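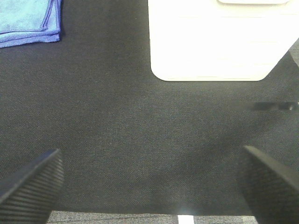
Volume 7, p. 76

Home | Clinics | Materials | Visits | Archive

Visit report: the Skelmont dental laboratory

The laboratory occupies the second floor of a former printing shop in Skelmont and makes crowns, veneers and partial dentures for dentists in the region. It opened to outside visitors on February 10, 2018. I attended the morning tour, led by Benedetta Valentini, who runs the ceramics section.

Work arrives in two forms. Older practices send silicone impressions, which are disinfected at the intake bench and poured in stone plaster. Newer ones send scan files. Valentini put the share of scans at a little over half and said the figure had moved slowly. Several of the dentists they serve are close to retirement and do not intend to buy a scanner.

Each case gets a tray, a paper slip and a shade record. The slip stays with the tray until the case ships. On the day of the visit the rack held 233 open cases, which Valentini described as normal for the season. The peak comes in September, when patients return from vacation with broken front teeth.

Front teeth take up a disproportionate amount of the ceramics section's time. A single upper incisor has to match its neighbor in shade, translucency and surface texture, and the neighbor is rarely one flat color. The section keeps three shade guides, and any guide with a chipped tab is withdrawn. For difficult cases the patient comes in person. We saw the room used for this: north window, gray walls, one chair. Lipstick is removed first.

Zirconia frameworks are milled on a Fabbri unit with dry extraction. The blanks are cut oversize to allow for shrinkage in the furnace, and the factor is printed on each blank and entered by hand. Entry errors do occur. A crown with the wrong factor will not seat on the model and is remade from the beginning. The sintering cycle runs overnight. A faster cycle is available, but the laboratory does not use it for long bridges.

Layering was demonstrated by Marianna Czarnecka, who built up the edge of a lateral incisor while the group watched on a monitor. She works with a wet brush and blots constantly with tissue. The porcelain looks chalky at this stage and gives little indication of final color. Czarnecka fires each crown at least twice and checks it between firings under two different lamps.

The last stop was the acrylic room, where partial dentures are packed, cured and polished. It was noisy, and most of the explanation was lost. Extraction at the polishing lathes was adequate. I noted some pumice on the floor near the door.

Questions afterward were mainly about chipping. Valentini's position is that most fractured veneers returned to the laboratory come from patients who grind at night, followed by those who open packaging with their teeth. She recommends a night guard for the first group. The laboratory makes these from Musel sheet, 2 mm or 3 mm, on request from the dentist.

Tours last 76 minutes on the printed schedule; ours took around two hours. Groups are limited to seven. Visitors can take the Curura bus to the last stop and use the side entrance. The elevator is for deliveries only.

Get new visit reports by email. Enter your address to subscribe.

Contact | Copyright notice | Back to top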